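About Kalia

Kalia is a small school in Pleltville that teaches adults to taste. Tea, mostly, and plain water, which is harder. Tiziana Lo Presti started it in February with 3 students and a strong dislike of the tasting notes printed on tea boxes. We still doubt most of them. If a label promises "notes of wild apricot," we'd like to meet the person who found it.

We don't hand out certificates. We've looked at the ones other places sell and can't see what they prove. A course here runs 56 hours and costs $400, and you may well leave less sure of your palate than when you came in.

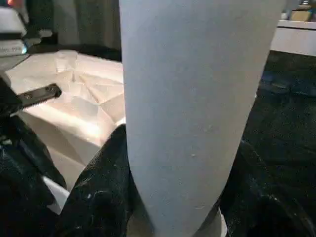

Our classes are blind, or as blind as we can make them. People trust a nice package, and teachers are no better – Tiziana once praised a supermarket blend because it came in a good tin. Looks get in the way. A tall, pale blue-gray shape with a smooth matte surface, narrowing toward a rounded lower end, can make people expect something clean and cool before they've tasted a thing. We'd rather they noticed that and then ignored it.

Our second room, Sanna, is for water only. Bring your own bottle if you think it's special.

Page last checked 6/5/22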